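Taking motors apart: Archie Pollock on copper, magnets and patience
2024-02-10

Archie Pollock started Skotine to mend electric motors for people who had been told to throw them away. Most of what comes in now is small brushless motors, and much of the work is getting them open without wrecking what is inside. I went to see him at the unit in Purves to ask how it is done and what is worth saving.

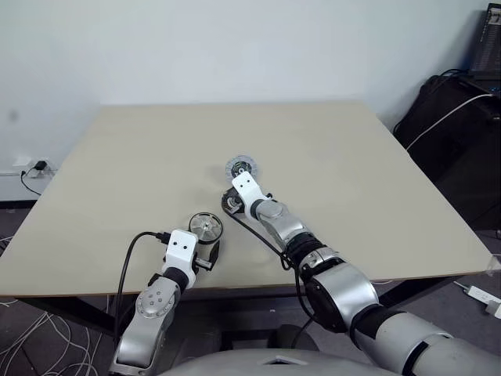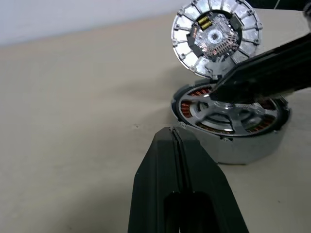 The silver-grey housing, with the copper coils showing at the open top.

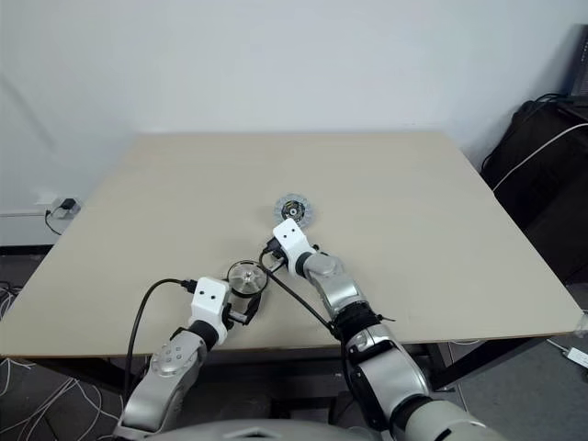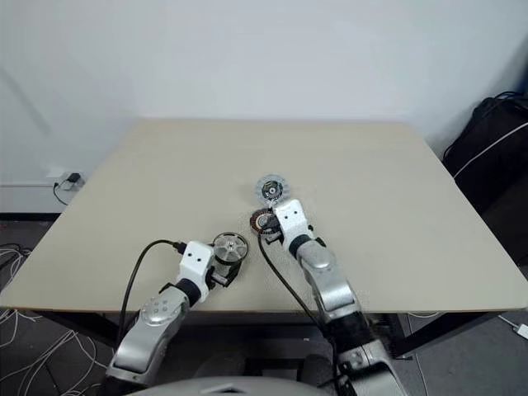 Getting them open

Pollock says people expect the difficult part of the job to be electrical. For him it is mechanical, and it comes in the first few minutes.

"You've got magnets on one part and a steel core on the other, and they want to stay together," he says. "You can undo every screw and take the clip off the shaft and it still feels like one solid lump. New people think they've missed a screw. Sometimes they have, so look again before you pull."

Once he is sure that nothing is left holding it, he wants a straight, steady pull. If the two parts tilt too early, the edge of one can catch the windings on the other. The varnish on the wire is thin, and a scrape that hardly shows can be enough to cause a short.

"I ruined a good few that way," he says. "I was using a screwdriver as a lever, all down one side. You feel it give, you're pleased with yourself, and then you see bright copper where there shouldn't be any."

He is also careful about how the parts go back together. The magnets will take hold before you are ready, and the last bit of travel is quick. Fingers stay out of the gap, and the two parts are kept well away from each other until it is time to join them.

A clear top

There is a house rule at Skotine that only one motor is open on a table at a time. Pollock brought it in after a mix-up in October, when two motors from the same customer were opened side by side and put back together with each other's discs.

"They fitted. That was the trouble," he says. "They turned as well. They just ran rough, and we spent two days looking for a fault that was our own doing."

Plain, pale tops are another preference. A small washer or a crumb of magnet shows up on them, and on the dark bench he had before it did not. He wipes down between jobs, as metal dust sticks to magnets and is tiresome to get off again. Tape works better than a cloth for that. He presses it on, lifts it, throws it away and takes another piece.

What he looks for

I asked what he checks first when a motor is in two parts. He said the windings, and that he uses his nose before he uses a meter. Burnt varnish has a sharp smell that lasts for months.

After that he looks at the colour of the wire. Healthy copper under varnish is reddish and even. If one coil is darker than its neighbours, it has been hot, and he will measure that one before the others. Then he goes on to the magnets, looking for chips and for any that have come unstuck, and last of all to the bearings.

"Bearings are most of it," he says. "Somebody brings in a motor that screams, and they're sure it's finished. It's a bearing. It costs less than the bus fare here. I do tell them that, and I charge them for the hour."

The circuit boards are another matter. If a board has failed he will look for a replacement from Bririco, a parts dealer he has used since he opened, but he does not try to mend every one. Some are coated in a hard resin that takes longer to remove than the motor is worth.

"I set myself 60 minutes on a board. When the time's up I stop, even if I think I'm close. I always think I'm close."

Keeping count

Skotine keeps a paper ledger, and Pollock is happy to read from it. Since the workshop opened it has taken in 2,641 motors. Last year 308 of those went back out as working units, with new bearings and a label giving the date of the test. The rest were stripped, with the copper, the aluminium and the magnets going into separate bins.

He would like the second group to be smaller. The most common reason for giving up on a motor is glue. He mentions the Grarka, a motor he sees a lot of, where the hub is stuck down as well as screwed.

"The screws would have done," he says. "With the glue you need heat, and heat isn't kind to magnets. So you've got a motor with one bad bearing and no sensible way in. I've written to them. I got a polite answer."

Trying it at home

Pollock runs an evening class with five places, which he keeps small so that he can see everybody's hands. People bring a motor of their own if they have one. For anyone who would like to try before coming along, he suggests a dead motor from a fan or a toy, nothing connected to a battery, and a tray with sides.

He asks people to take a photograph before each part comes off and to put the screws down in the order they came out. Keep your watch and your bank cards in another room.

"And don't start it late in the evening," he says. "If it won't come apart, leave it. Put both ends in a bag with the screws and go to bed. I've got one on the shelf from before Christmas – I'll have another go at it when I'm in the mood."

The next class is full. Names for the one after can be left at the front desk.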